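Rokilell Community Kitchen: Progress Report to the Sterketti Fund
Period: February through May
Prepared by Delia Stoica, program lead

Summary

The cooking and budgeting course is running on schedule. The second group finished in April and the third started in May. Spending is slightly under plan, mostly on food. The main problem this period was the evening bus, which was cut back in March and made it hard for people on the east side to get home after class.

Attendance

The second group began with 13 people and 12 completed the course. The person who left found a job with evening hours and has asked to come back in the fall. We have put her on the list.

Class now starts at 5:30 p.m. instead of 6:15 so that people can catch the last bus. Two participants who work until five arrive a little late, and Chiyo Ebihara holds the knife and prep work until they are there. We will keep the earlier start for the third group and ask them about it halfway through.

Course content

We made two changes after reading the feedback forms from the first group. The session on reading labels was too long and is now half a session. The time saved went to cooking with dried beans and lentils, which people had asked for. Chiyo rewrote the recipe sheets in larger type, and Tùng Phí translated them into Vietnamese. The Romanian sheets are still in draft. Virgil Ciobanu is checking the measurements and expects to finish next month.

The budgeting half was taught by Sebastian Gavrilă. He dropped the spreadsheet exercise and now has people work from their own grocery receipts. Discussion has been better since then. A few people would rather not share receipts in front of the group, so he keeps a made-up set on hand.

Spending

Food costs came in below budget. Stesus, our dry goods supplier, gave us a lower price on rice, flour and oil when we moved to one delivery a month. Printing went over because of the new recipe sheets. We would like to move part of the unspent food money to printing and to bus passes for the third group. A revised budget is attached for your approval.

Kitchen and storage

Storage was a complaint in the first group's forms. Bowls and small pans were kept in a back closet and had to be carried in before every class. Open storage over the work counter is our preferred answer, and the counter needs to stay clear enough for prep. We are getting a second quote for the work and will send both quotes with the next report.
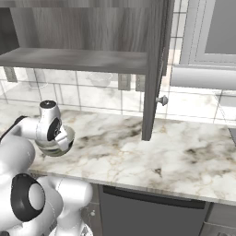
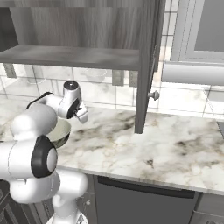

Marble counter and open gray wall cabinet (computer renderings).

Next period

The third group meets every Wednesday through the end of the course. We will finish the Romanian sheets, collect the midpoint forms, and write to the bus company again about the evening service.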